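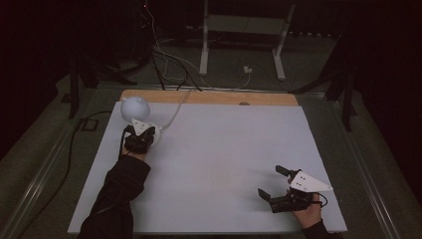
We use cookies to keep this site working and to remember your settings. Accept / Manage choices

Holding the Rhythm: What Novice Rowers Do in the Last Part of an Erg Piece

Project report by Pendo Kaijage and Levente Erdős
Adviser: Fouzia Abbasi
20 October 2024

Why we picked this

Both of us learned to row last fall, and both of us had the same trouble, which was that we started every piece on the rowing machine much too fast and then hung on for dear life. Our coach, Balakrishnan Rao, would stand behind us saying "long and easy, long and easy" and we would nod and do nothing of the kind. When it came time to choose a project we already knew what we wanted to ask. Does a new rower hold a steadier stroke rate when somebody calls the rhythm out loud, the way a coxswain does in the boat, or does the number on the monitor do the job just as well?

We should say up front that we are not neutral about this. Levente coxes the Udari four and would very much like coxswains to matter!

How we did it

The rowers were all novices from the Tilel boathouse, and everybody rowed the same piece both ways on different days. In one version they watched the monitor and heard nothing from us. In the other we covered the monitor with a towel and Rafia Naqvi called the rhythm from beside the machine, starting at the first stroke. The target was 24 strokes a minute throughout. We wrote down the rate at every 100 meters and paid special attention to the last 200, where things usually fall apart.

By the end of September we had 153 usable pieces. A few more had to be thrown out, mostly for feet coming loose from the straps (please, everyone, tighten your straps) and one for a fire drill.
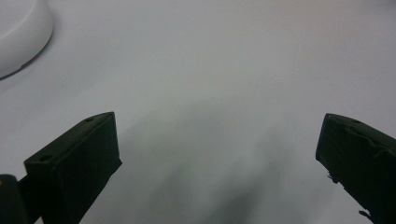
What we found

With the monitor alone, rowers went out above the target and drifted around it for most of the piece. They looked down, saw the number was high, slowed too much, looked down again and hurried. With Rafia calling, the first few strokes were still quick - we never did cure that - but the rate settled sooner and stayed closer to target through the middle.

The finish surprised us. In the last 200 meters the called pieces were the less steady of the two, and almost 30 of them ended with a wild sprint nobody had asked for. Rafia thinks her voice went up without her noticing, and after hearing herself do it a few times she is fairly sure of it. We think she's right, and it seems to us that a calm call is a skill of its own, and a harder one than we had given it credit for.

What we would change

We used only one caller, so we can't say how much of this is calling in general and how much is Rafia. We would also like to try it on the water, in the old Cheema double if Coach Rao will let us near it, because an erg doesn't rock when you rush the slide. Next time we'd record the caller too, and compare the voice with the stroke rate.

Thanks

To Ms. Abbasi, who read three drafts and was kind about all of them, and to every novice who came back for a second piece after finding out what the first one was like.

Related
Blade Shapes and Puddles: A Spring Project
Learning to Steer the Dreka Eight
Tilel Boathouse Winter Erg Schedule
How to Choose a Project Adviser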